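**Incidencia 14: deriva de la pinza durante la demostración por teleoperación**
Entorno: simulador Kamasier, célula Drakville
Fecha de apertura: 26 de mayo de 2023
Estado: en observación

El operador comunica que, al guiar a distancia la colocación del panel de parcheo, la orientación de la pinza deja de coincidir con la del mando. Se registraron 20 demostraciones; 8 presentan el defecto y quedan excluidas del conjunto de entrenamiento. 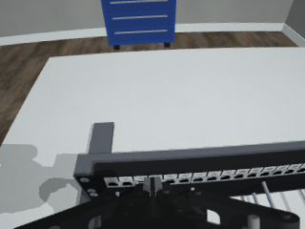 *Panel de parcheo sujeto por la pinza, ante la mesa blanca. Vista del simulador.*

Revisado el registro, se aprecia un retardo de 600 ms en el canal de mando de Ustley. Se ha reiniciado el servicio y se ha restablecido la calibración de referencia. Se solicita repetir las tomas excluidas y adjuntar los registros a este expediente antes de su cierre.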